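Workshop tips: can a machine do the chore yet?
Filed under: Tools and storage. Last updated 13 Apr 2018

Readers ask whether an arm can be left to tidy a bench, sort fixings or empty a dishwasher. The short answer is one job at a time, with everything else cleared away. The simplest trial is picking up a single block, and it is the one to start with in simulation before spending money on hardware.
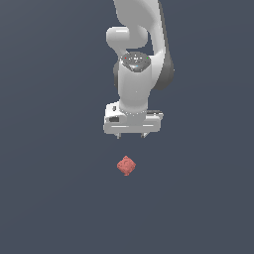
Run the trial at least 300 times before changing any setting. In February we ran the Ilteda practice task 1000 times on the workshop computer and logged 984 clean lifts. The rest were mostly blocks gripped by a corner, which then turned in the jaws. On a real bench, with sawdust and poor light, expect a lower figure.

Tips for anyone trying the same:

Keep small parts in shallow trays. Deep tubs leave no room for the fingers.
Use one tray per type of screw. Mixed tins are still a job for a person.
Write down every miss, including the dull ones. We use the Posison log sheet, but a ruled notebook will do.
Leave cloths, cables and polythene bags out of it. Soft things change shape when gripped, and the Drirkus routine we tried gave up on a tea towel after 21 goes.

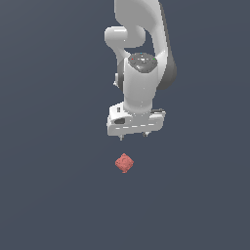
Angle matters more than weight for light items. Two flat jaws want two flat, parallel faces, and household objects are seldom left lying square to anything. The red cube is turned corner-up under the open fingers, so the hand has to rotate before it closes, by up to 45 degrees for a square block. Check that your software does the turn while the fingers are still clear of the part. If it turns late, it will knock the part sideways.

For real chores, the present state is as follows. Moving boxes of one size between fixed points: yes. Loading identical blanks into a jig: yes, with a stop to locate them. Clearing a kitchen table: no. Folding: no. The Dekker bench guide has a longer list, with jig sizes at the back.

Next page: fitting end stops to a drawer.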